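Qui sommes-nous ?

Bonjour et bienvenue chez Plonden ! Moi c'est Imad Sleiman, et je vais faire court sur le « nous » : Plonden, c'est surtout moi, un atelier partagé où je loue un établi à l'année, et mon appartement, où les machines finissent toujours par atterrir. On fabrique des petits robots ménagers à monter soi-même, on donne des cours du soir, et on répare ce que les gens nous apportent dans des sacs de courses (parfois en très petits morceaux).

Comment ça a commencé

J'étais technicien de maintenance sur des lignes d'emballage. Un métier que j'aimais bien, mais où l'on passe ses journées à dépanner des machines énormes qui ne font qu'un seul geste. Le soir je rentrais et je passais le balai. Et je me disais, forcément, qu'il y avait quelque chose à faire de ce côté-là. Mon premier prototype tenait sur une planche à découper, avec deux moteurs d'essuie-glace et une batterie de perceuse. Il tournait en rond, uniquement vers la gauche, et il faisait un bruit de moulin à café. Je l'ai adoré !

Le deuxième s'appelait Graltus, et celui-là a servi à quelque chose. Un petit chariot bas sur roues, une brosse rotative devant, un bac derrière. J'en ai monté 13 versions avant d'avoir un châssis qui ne se tordait pas en passant une barre de seuil. La version 12 est toujours sur l'étagère de l'atelier, je n'arrive pas à la démonter.

L'atelier

L'atelier partagé, on y entre par la cour, derrière l'ancien magasin Bramico (l'enseigne est restée, tout le monde se repère avec). Il y a une découpeuse laser, trois imprimantes 3D dont une qui boude dès qu'il fait humide, un tour à métaux, et une machine à café qui mériterait son propre atelier de réparation. Mes voisins d'établi font de la lutherie, des vélos, des abat-jour. On se prête les outils et on se donne des avis, même quand personne n'en a demandé.

Le montage se fait là-bas. Les essais, eux, se font à la maison, parce qu'un sol d'atelier ne ressemble à rien de ce que connaît un robot ménager. Chez moi il y a des pieds de meubles, des rideaux qui touchent par terre, des coins où il faut vraiment aller chercher. Avant de programmer un geste, je le fais à la main, plusieurs fois, lentement, avec les outils de tout le monde. Où est-ce qu'on pose la pelle ? À quel moment est-ce qu'on lâche le manche ? On ne se pose jamais ces questions quand on balaie pour de vrai, et c'est exactement là que le robot se perd.

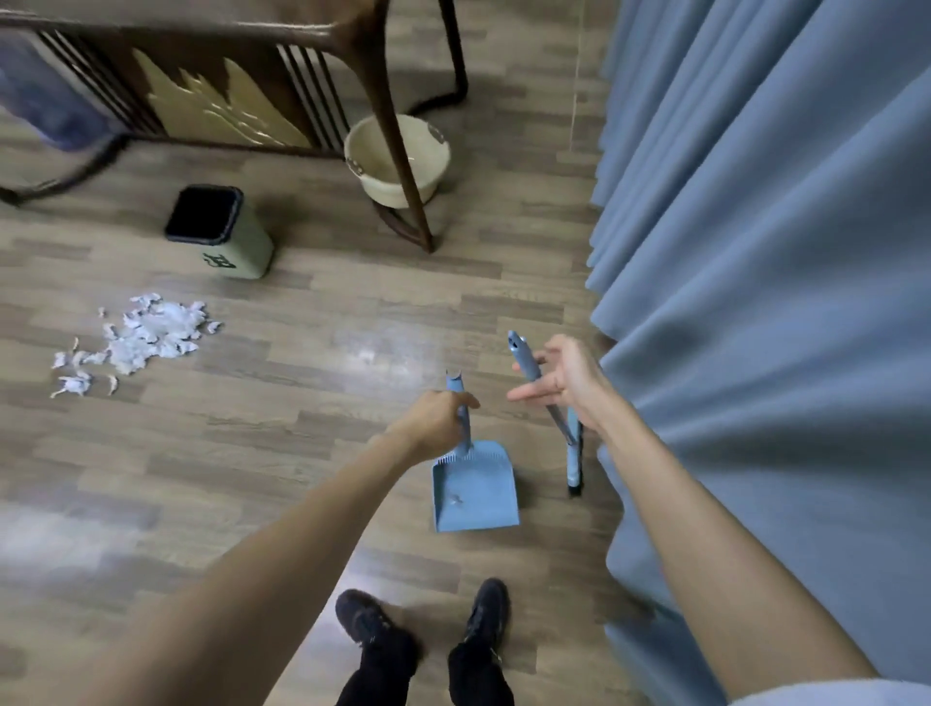

Le papier déchiré, par exemple, c'est notre épreuve reine. Le sable, les miettes, le riz, une brosse correcte s'en débrouille. Mais un bout de papier, ça glisse, ça se colle, ça repart dans l'autre sens dès qu'il y a un peu d'air. Graltus en a avalé beaucoup, et en a recraché presque autant. C'est comme ça que j'ai fini par ralentir la brosse et par ajouter une lèvre souple devant le bac. Une modification toute bête, découpée dans une chute de caoutchouc, et que je garde dans tous les kits depuis.

Ce qu'on propose

Le kit Graltus, d'abord : châssis, moteurs, carte de commande, visserie, et un livret que j'ai écrit moi-même (donc avec des digressions). Il faut un tournevis, une pince, un fer à souder et un week-end devant soi. Le code est ouvert, vous pouvez le modifier, le casser, me l'envoyer, je réponds.

Ensuite les cours du soir, en petit groupe. On part de zéro, on apprend à lire un schéma, à souder proprement, à faire avancer un moteur sans le griller. Plus de 95 personnes sont déjà passées par l'établi, des retraités, des lycéens, une boulangère qui voulait automatiser son pétrin et qui a fini par construire un distributeur de croquettes.

Et puis les réparations, sur rendez-vous. Pour les pièces tournées, je travaille avec la maison Stankevičius, un petit atelier de mécanique à deux rues, qui me fait des axes magnifiques et me gronde quand mes plans sont mal cotés.

Et maintenant ?

Je travaille sur un bras, tout simple, pour tenir la pelle. Pour l'instant il la tient très bien, il a juste du mal à la reposer à plat. Les prochains cours reprennent en février et il reste des places le soir. Si vous voulez voir les machines tourner, passez à l'atelier, la porte de la cour est ouverte l'après-midi. Frappez fort quand même, avec la découpeuse je n'entends pas grand-chose.

À bientôt !
Imad

Page mise à jour le mercredi 28 janvier 2026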